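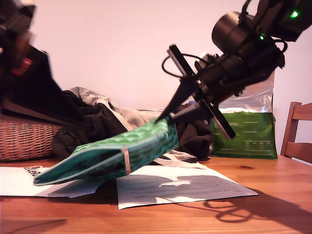

6. Small Containers Inside Larger Ones

6.1 The claim

Home storage advice leans heavily on the idea that loose items should be grouped in a pouch and that the pouch should then be kept in an open basket. Onyeka calls this "nesting," and we keep her term. The claim made for nesting is a strong one: that a household which adopts it will spend less time looking for small things and will put more of them back. It appears in the printed guides of both Prureo and Lekeo, and in much of the casual writing on the subject, usually with no source given.

We doubt it, at least in the form in which it is usually stated. Two claims seem to us to have been run together. The first is that a pouch keeps a group of small items from spreading across a table. This is hardly in dispute, provided the pouch is closed. The second is that people will remember which pouch holds what, go to it first, and return the item to it after use. That is a claim about habit, and owning a pouch tells us very little about it.

6.2 What was asked of households

We sent a storage diary to 95 households in May and received 73 that were complete enough to use. Each household chose one table or counter where small items tended to pile up and kept a basket there for the length of the diary. They were free to use any basket and any pouches they already owned. We did not supply matching sets, as Prureo did in its own trial, and we think this matters. A matching set arrives empty, with no history. A pouch that has lived in a house for years may already be "the one with the chargers" to one person and "the makeup one" to another, and the diary had to be able to show that.

The diary asked for an entry whenever someone went looking for an item kept in a pouch. It asked where they looked first, whether the item was there, and where it went afterward. Entries were written by whoever had done the looking. A few households passed the job to one adult, which we had asked them not to do, and we suspect that their entries run tidier than their tables did.

6.3 Surface, shape and closure

The guides treat pouches as if they were interchangeable. They differ in ways that bear directly on the claim. The teal-green pouch in Figure 3 has a zipper along its long edge and a wave-like textured pattern in lighter and darker greens, with a darker side panel. A light metal pull hangs from the zipper. Its outside gives no clue to what belongs in it, and the same could be said of most of the pouches our households listed. Color was the cue people said they relied on, and color is a good cue for telling one pouch from another. It is a poor cue for telling what is inside. Diary writers blurred these two points constantly, and so, in our view, do the guides.

The basket raises a separate problem. A woven wicker basket, of the kind at the back of the table in the same figure, holds its contents together but does nothing to order them. Once several pouches are in it, the lowest has to be dug out. Households reported lifting pouches onto the table to reach another one and then leaving them there. We had expected this to be a minor complaint. It came up more often than lost items did, and it is the finding we would most like to see checked by someone else.

Closure was harder to study than we had hoped. We asked whether the pouch was found open or shut, but many entries left the question blank, and the blanks were not spread evenly. People seemed to answer when they found a pouch open and were annoyed by it. We therefore make no claim about how often pouches were left open. The temptation to report the number anyway was real, and we note that the Lekeo guide prints a figure of just this type without saying how the blanks were handled.

6.4 What the diaries support

The diaries give fair support to the narrow claim. Items described as kept in a pouch were generally found near the basket, even when they were not in the right pouch. A person who has to check a basket and the table next to it is better off than one who has to check a whole room. If the guides said only this, we would have little to argue with.

Support for the broad claim is thin. Only six households described a clear change in where things were put back, and three of those had also cleared out a drawer or shelf during the diary. We cannot separate the effect of the pouches from the effect of simply owning fewer things within reach – and neither can anyone else working from diaries of this length. Onyeka is more hopeful. She argues that the habit forms slowly and that a longer diary would catch it. That may be so. It is also the sort of argument that can be made about any storage product that has not yet worked, and we would want to know in advance how long is long enough.

One result did not fit either view. Households that named their pouches aloud, in the sense that everyone used the same word for the same pouch, wrote fewer entries of the "looked in the wrong one" type. The name mattered less than the agreement. Cassim suggests sewn labels for this purpose, and Kustex suggests clear panels, but neither maker's design was common enough among our households for a fair comparison. A spoken name costs nothing and needs no new pouch. It may also be only a sign of a household that already talks about where things go, in which case recommending it to others would achieve very little.

6.5 Limits of this section

Diaries record searches that people noticed. A search that ends at once, because the item was sitting where it should be, is easy to forget and was probably missed often. This works against the nesting claim, and readers who favor the claim are right to say so. Against that, a person who gave up before reaching the basket would also leave no entry, and those failures are missing too. We do not know which gap is larger.

We also did not look at tables used by one person only. The disagreements over pouch contents that fill so many of the diaries could not have arisen there, and the broad claim may do better in such homes. The guides do not limit themselves in that way, however, and it is the unlimited version that we set out to test. Section 7 takes up the open tray, for which the advice is even more confident and the evidence, as far as we could find, is older and weaker.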